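Drendetti gripper kit at the Trurnside open day: my verdict

So I finally got along to the Plollance open day at Trurnside, after missing it last September with a stinking cold, and I spent most of the morning parked in front of one bench. They had the Drendetti two-finger gripper set up for taking old computers to bits (and putting bits back in), and since I've been eyeing one up for our repair workshop for months I wasn't going anywhere until I'd had a proper look.

Nele Oltmanns was running the bench. She let me ask all my daft questions and even let me have a go with the hand controller, which took me a good few minutes to stop fighting with!

First, the good stuff. The grip itself is lovely. It closes gently, you can set the force in small steps, and it picked up a memory stick by its edges without any drama. I expected it to be all thumbs on something that thin. The fingers unbolt, so you can swap them for your own shapes, and Nele had a drawer of printed ones she'd been trying out. The little camera at the wrist is a real help too. You're looking more or less straight down past the fingers at the job, and the picture on the screen was clear enough for me to find the slots and the processor socket without leaning over the bench.

Now the grumbles. It's bulky. On an open tower lying on its side there's loads of room over the middle of the board, but get near the drive area or a tall bracket and you start planning every move like you're parking a van. The body of the gripper also blocks the bottom of the camera view, so whatever is closest to you is hidden. I kept losing track of the expansion slots. Samer Khasawneh, who'd come over from the Hellwig stand for a nosy, reckoned longer fingers would sort it. Maybe, but then I'd worry about them flexing.

I also wouldn't let it near the pins in a bare socket yet. Fitting memory is one thing, but bending a contact is an expensive mistake, and the software's slow mode still felt a touch quick to me.

The price is £1,096 for the gripper and camera together, or you can add the spare finger set for another £199. No arm included, obviously. I think the main kit is fair for what it does. The spare fingers are a bit cheeky when you can print your own.

Would I buy one? Almost. If they slim the body down, I'll be first in the queue. For now it gets four stars from me, and I've put my name down for the Monday session so I can try it on something with more cables in the way.

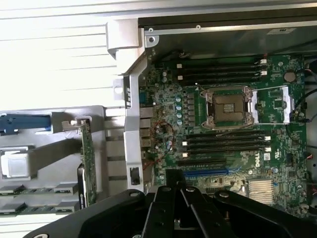
The view past the fingers, with the processor socket and memory slots all empty.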